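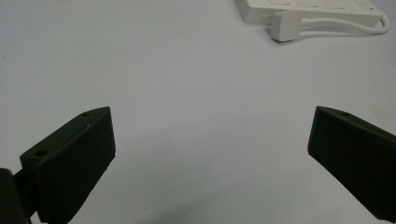 Tastetti レシピ表記コーパス README

最終更新 10月2日
担当 Charmaine Pillay(収集・整形)、Tien-fu Pan(注釈ルール・スクリプト)

急ぎで書いてます。抜けは順次埋める。

概要
家庭料理のレシピ文から、分量と手順の表記ゆれを集めたテキストデータ。日本語のみ。全3000件。うち825件は人手で注釈済み、残りは未注釈のまま。
「大さじ1」「大匙一」「おおさじ1杯」「大1」あたりを同じものとして扱えるようにするのが元々の目的。途中から火加減と時間の表現も入れた。「ひと煮立ち」「しんなりするまで」「きつね色」など。
料理の写真は入ってません。テキストだけ。

出どころ
・Hirketti 料理教室の配布プリント。書き起こし。許可あり
・Gimham 町内の回覧レシピ。手書きからの入力なので誤字が多い、原文どおり残してある
・Shih 食堂のまかない帳。分量がほぼ書いてない。「適量」「いつもの」ばかり
市販の料理本、投稿サイトからは取ってない。今後も取らない。

ファイル構成
recipes_raw.tsv 原文。改行は\nに置換
recipes_norm.tsv 正規化後
anno.tsv 注釈(825件分)
units.tsv 単位の対応表
heat.tsv 火加減・加熱状態の語彙
split.txt 学習用と評価用の分け方
文字コードはUTF-8、BOMなし。Excelで直接開くと化けるので、取り込みの画面から文字コードを指定して下さい。

列の説明(recipes_raw.tsv)
id 通し番号。欠番あり、詰めない
source hirketti / gimham / shih のどれか
title 料理名。空欄可
ingredients 材料欄。区切りは縦棒
steps 手順。番号は原文にあれば残す
serves 何人分。書いてなければ空欄。推測で埋めないこと
note 欄外の書き込み。「母は砂糖多め」みたいなの

注釈の列(anno.tsv)
qty 数値。「半分」は0.5、「ひとつかみ」は空欄
unit units.tsv の正規形
vague 曖昧表現なら1、それ以外0
prep 下ごしらえの語。「みじん切り」「水にさらす」等
state 加熱の終わりを示す語

正規化ルール
・全角数字は半角に。漢数字も数量なら半角に。「三枚おろし」「二杯酢」は料理用語なので触らない
・「カップ」と「合」は別物。混ぜない。米の「1カップ」は原文でどっちの意味か分からないことが多い、unitは「カップ」のままにしてvagueを1に
・「少々」と「ひとつまみ」は分ける。教室のプリントでは使い分けてる
・醤油、しょうゆ、正油、しょう油はすべて「しょうゆ」
・みりん風調味料は「みりん」に寄せない
・カタカナの長音ゆれ(バター/バタ)はtitleだけ残す
・「弱めの中火」は独立の項目。中火に入れないでください、前の版では入ってた

例
原文 正油大匙二、さとう少々、だし適量
正規化 しょうゆ 大さじ2|砂糖 少々|だし 適量
原文 玉ねぎ半分をしんなりするまで炒める
注釈 qty 0.5 / unit 個 / prep なし / state しんなり
「半分」の単位が個かどうかは材料しだい。キャベツなら玉。白菜は株。大根は本。豆腐は丁。

分割
評価用は各sourceから50件ずつ。残りが学習用。同じ料理名が両方に入らないよう分けたつもりだが、「肉じゃが」と「肉じゃが(冬)」のような例は漏れてるかも。見つけたらidを教えてください。

注釈の手順
2人が別々に付けて、食い違いは話し合いで決めた。一番もめたのはstate。「味がしみたら」は加熱の終わりなのか、置いた後の状態なのか。結局、火を止める指示が後に続くときだけstateに入れることにした。「冷めるまで置く」は入れない。
prepの「ざく切り」と「ざっくり切る」は同じ扱い。「乱切り」は別。

既知の問題
・shih の行で titleと ingredients がずれてる箇所あり。スクリプトの不具合、直し中
・gimham に同じレシピの重複。字が違うだけで中身は同じ。消すか残すか未決
・units.tsv に「把」と「束」が両方ある。統一してない
・heat.tsv の「とろ火」と「ごく弱火」、区別があいまい
・serves に「家族分」と入っている行がある。数値じゃないので読み込み時に注意
・noteに人名が残ってる可能性。見つけたしだい伏せてますが、全部は見きれてない

向いてる使い方
分量表記の正規化、単位の抽出、曖昧表現の調査。方言まじりの料理語を眺めるのにも使える。

向かない使い方
栄養計算。分量がそもそも書いてない行が多い。アレルギー表示の判定にも使わないで。材料欄に書かれてない調味料が手順の途中でいきなり出てきます(特に shih)。

利用条件
研究・授業・個人の利用は自由。再配布するときはこのREADMEも一緒に。販売目的は先に連絡を。原文を一件まるごと冊子などに載せたい場合も連絡ください、出どころごとに確認が必要なので。

変更履歴
v2 弱めの中火を独立。heat.tsv 追加。note列を分離。splitを作り直し
v1 初版。units.tsv と raw のみ

予定
12月に追加分を入れる。おせちと雑煮のプリントが届く予定で、餅の単位(個、切れ、枚)を先に決めておく必要あり。Pan さんが表を作ってる。
英訳の要望が来てますが、「ひたひた」と「かぶるくらい」の訳し分けが決まらず保留。

連絡
誤りの報告は id と該当箇所をそのまま貼ってもらえると助かります。注釈の相談は Pan、原文と許可関係は Pillay まで。返信遅めです、すみませんん。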